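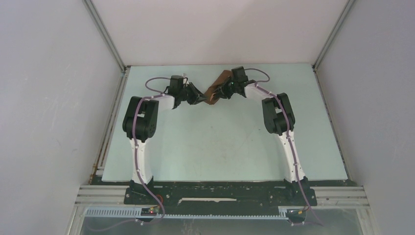

Workshop diary

Monday, May 28, 2018

Third stoppage since Friday, and again on the handover. The left arm picks up the card, brings it to the middle, the right arm takes hold, and then one of them is supposed to let go. This morning the left one didn't. The right one pulled away as programmed, the left one hung on, and the card tore along the fold with a noise I heard from the sink.

Adanech got to the stop button before I did. By then the right arm had gone on with half a card and was trying to put it down in a place where it had no business being. It bumped the wall on its side, gave a sort of shudder and carried on pushing. That's what bothers me. A torn card costs pennies. An arm that leans on a wall and doesn't notice it is leaning on a wall could just as well be leaning on Teodoro.

Rang Firnau straight after. Got Arturo Orlandini, who was very pleasant and told me the arms have force limits and would have stopped. I said they hadn't. He asked if I was sure it was the wall and not the end of the movement. I was standing a yard from it. He wants the log file, so I sent him the log file, all 929 lines of it, and as far as I can make out it says everything was fine. According to the log the left gripper opened on time and the card was passed over whole. I've asked him how a machine can write that down while it is tearing the thing in two. No reply by five.

Amber's theory is the cable. It loops up over the gripper and runs down the arm in little clips, and she thinks that when the arm reaches far enough across, the loop pulls tight and the signal to open drops out for a moment. She may be right. We ran the handover by hand at quarter speed with her watching the cable and me watching the jaws, and of course it behaved perfectly, 17 times in a row. I don't take much comfort from that. It behaved perfectly all last week too, when Ilaria brought the Greco people round to look at it.

I also don't like that the promised fix is always software. In December it was a new version that would "learn" the grip. Then it was a new version of that. Each time we get a message with a lot of cheerful words in it and each time we go back to feeding the folder by hand for half a day while somebody restarts things. Pina, the old folder, is as ugly as sin and has no opinion about cards at all, and she did 400 before lunch.

Ilaria came down at two. She'd like it running for the Bellumex order, and she said so twice, kindly. I told her what I'd want first: the force limit tested with something solid in the way, with us watching, and the release checked by something other than the gripper's own word for it. A cheap switch would do. She asked how long. I said I'd no idea, which she didn't enjoy, but I'm not going to make up a day to please the order book.

Until then the rule is no hands inside the walls with the power on, even to fish out a scrap — Teodoro has done it twice and I've spoken to him. He said the arms are slow. They are, mostly. I've taped a note to the bench and put the key for the power box in my drawer.

To do tomorrow: ring Orlandini before nine. Ask Amber to try a longer loop on the left cable, and new clips if there are any. Keep the torn card, both halves, in the envelope with the others.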